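Ticket 505 - Cell rules: items left in reach during gripper setup
Site: Bendarside, bench cell 2
Opened by: technician, second shift
Status: waiting for reply from Kaslow
Priority: normal

Problem: During setup of the card set task the controller gave a protective stop 18 times in one shift. The log says "unexpected contact, wrist". The program is the same one we received from Trevau in August and I did not change it.

Checked so far:
1. Force limit at the gripper is 40 N, same as in the cell sheet.
2. Cable and wrist camera mount are tight.
3. Finger screws checked against the Hayashi drawing, no difference found.

Our cell rule 4 says that only the items of the current task may stay inside the marked reach. In my opinion this rule is not clear enough. The task list names the card boxes, dice, blind buttons and the black case, but it says nothing about measuring tools.

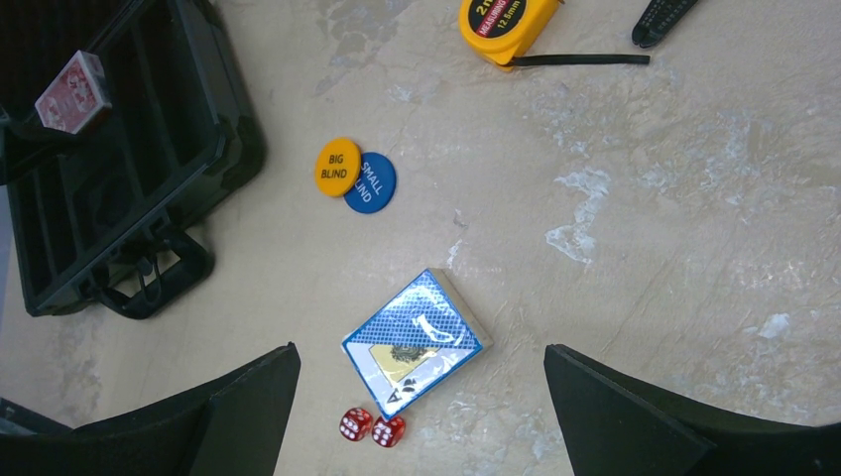 I ask to add one line to rule 4: every tool used for setup goes back to the cabinet before the key is turned to automatic, also a tape measure with the blade out. A second line should say if the case must be open or closed, and on which side it stands. At the moment each shift decides this alone.

I also need an answer about speed. The cell has some 2,000 hours of running, and the sheet still gives the first-week speed for manual mode. Is it still valid? Until I have this in writing I keep the low value - it is slower, but I prefer it.

Update, 27 October 2025: Kaslow confirmed the low speed for manual mode. The new text for rule 4 is not approved yet, so the ticket stays open.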